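Part-time Events and Bookings Assistant, Amadi Hall
Posted 1/7/25

Amadi Hall has been letting its rooms to the public since before anyone thought to write down the prices. We now have a price list, 66 pages of house rules and a diary that the last assistant kept in pencil. We'd like someone to take charge of all three, ideally in ink.

Our regulars include a choir, two rival chess clubs and the Tremora Ballroom Society, who will tell you the floor was better before. The main room holds 400 standing or 68 at dinner, the difference being mostly elbows.

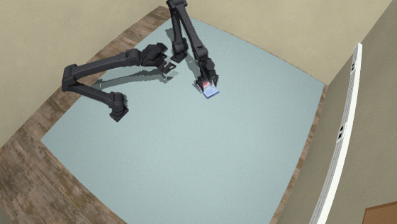
*Pale green tabletop, plenty of bare surface.*

## What you'll be doing

- Answering the phone, including when it is the same person again
- Taking bookings and deposits, and entering them in Skorar, our diary software, which has moods
- Showing people round before they hire, and being frank about the parking
- Setting out chairs, then setting them out the other way
- Chasing unpaid bills politely, then a bit less politely

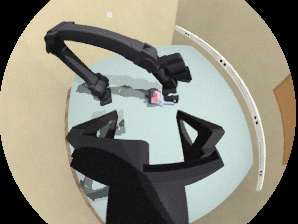

## What we're after

You can spell, add up and stay pleasant with a bride's uncle. Experience of bookings work is handy. Experience of boilers would be received with tears of joy. You'll need to manage stairs and work 2 evenings a week, more in April, when every club in town holds its annual meeting and argues over the biscuits.

## Pay and how to apply

The pay is modest and arrives on time. Tea is free; the good mugs are spoken for.

Send a one-page letter to the bookings office at Amadi Hall, Jitari Road, saying which evenings you can do. Please leave out the word "passionate". Interviews will be held in the side room, unless the choir has got there first.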